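# The Tuesday Shirt Never Stays Flat

The first thing Araceli Cárdenas does when she picks up a hand-held gripper is squeeze it next to her ear. She wants the sound of two fingers meeting at the same instant, one soft tap. Two taps means one side is lagging, and a lagging side will pull a T-shirt crooked before you've even started to fold it.

Cárdenas looks after the grippers at Skukham, a small outfit that teaches robot arms to handle laundry by having people do it first, tool in hand, in ordinary bedrooms. I spent a day with her and her bench partner, Kamran Lashari, and I came home wanting to take apart everything I own.

The fingers get most of the attention. They're yellow, slotted and a little springy, and they wear at the tips. Cotton is surprisingly hard on them! Lashari runs a thumbnail along each edge, and if it catches he swaps the pair. He never changes one finger alone (he tried it once, and the new one gripped so much better than the old one that every sleeve came up twisted).

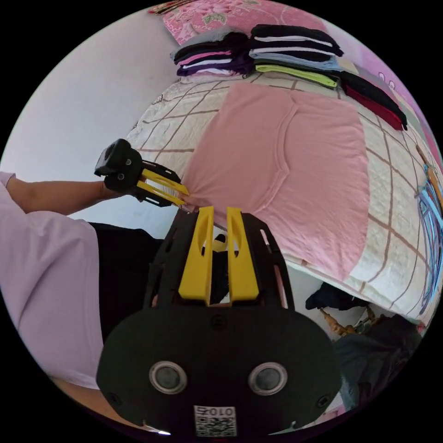
Then come the lenses. Lint is the great enemy in this line of work, and it drifts off a pile of clean shirts like pollen. Cárdenas blows each lens clear with a rubber bulb, wipes it from the center out with a dry cloth, and holds it under a desk lamp, tilting it back and forth until she's happy. Sprays are banned from her bench. She found a film on a lens in March that had spoiled 27 recordings, all of them perfectly good folding, all of them foggy down one side.

After cleaning there's a check on the bed itself, and this was my favorite part of the day. One shirt, spread flat. Pinch a corner, lift, lay it down, let go. If the cloth clings to a fingertip on release, the tool goes back to the bench. Lashari let me try it and I dragged the whole shirt toward my knees. "Open your hand like you mean it," he said, which helped a lot.

Each gripper has its own page in a fat green notebook. Fingers get replaced after 200 sessions whether they look tired or not, and the screws on the finger mounts are retightened every 22. Lashari would like to move it all onto a tablet. Cárdenas likes being able to flip back and see her own smudged handwriting from a bad week.

By four o'clock she had one more tool on the mat, with a squeak she could feel but couldn't quite hear. She took the mount off, cleaned the pivot with a cotton swab, put it back together and lifted it to her ear. Two taps. She reached for the screwdriver again.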